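Sep 15, 2022
By Beverley Pirihi

This site uses cookies to remember your reading preferences. Accept / Manage

Handout 9: Chores as a benchmark

Last session covered fixed automation on the shop floor, where the part arrives in a known pose and the fixture does most of the thinking. Household work removes the fixture. The test case for this session is bagging groceries with two arms, on a table that also holds unrelated hardware.
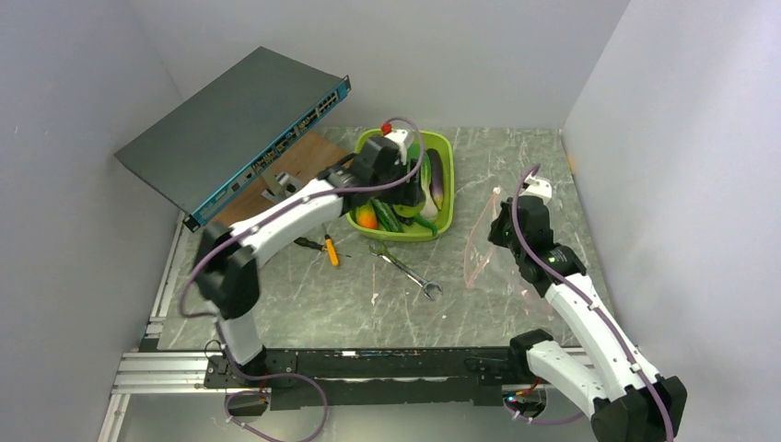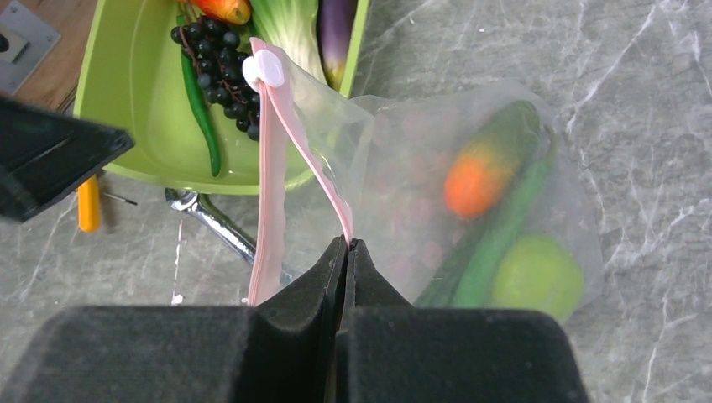

Bagging: two arms, produce, resealable bag.

1. Why the bag is the hard part

A rigid item has six degrees of freedom. Once it is held firmly, its pose follows the gripper. A plastic bag has no useful pose. Its shape depends on where it is held, how it was last put down, and what is already inside. Clear film adds a sensing problem, as depth cameras return poor data on transparent surfaces and a color image mixes the bag with whatever lies behind it.

The usual plan assigns one arm to the bag and one to the items. The holding arm must grip close to the opening without pinching it shut. The placing arm must enter the opening without catching the film. An error by the first arm often shows up only when the second arm moves.

2. Clutter

Tools and produce on the same surface call for a decision about category before any motion is planned. A wrench and a cucumber can both be grasped across the long axis. Only one of them belongs with the food. Grasp planners that score geometry alone will accept either.

3. What counts as done

Write the success condition before running trials. "Bag packed" is too loose. Jarman's course notes separate item placed, bag closed, and bag lifted without spilling. In the Tistitz exercise a controller was given 20 trials per condition. It placed items well and closed the bag rarely. Reporting a single combined score would have hidden this.

Also record time per item and every human intervention. A reset by hand is an intervention.

4. Can machines do chores yet?

In parts. Pick and place of rigid objects is workable under steady lighting. Zippers, lids, cloth, and film remain unreliable outside the conditions used for training. Shop-floor kitting sits between the two, and gets easier when loose bags are replaced by open bins.

For next session

Read Bellis and Quinlan, sections 2 and 4. Choose one chore from home and break it into steps, marking each as rigid, deformable, or mixed. State a measurable end condition for each step. Maximum 1000 words. Submit through Betach.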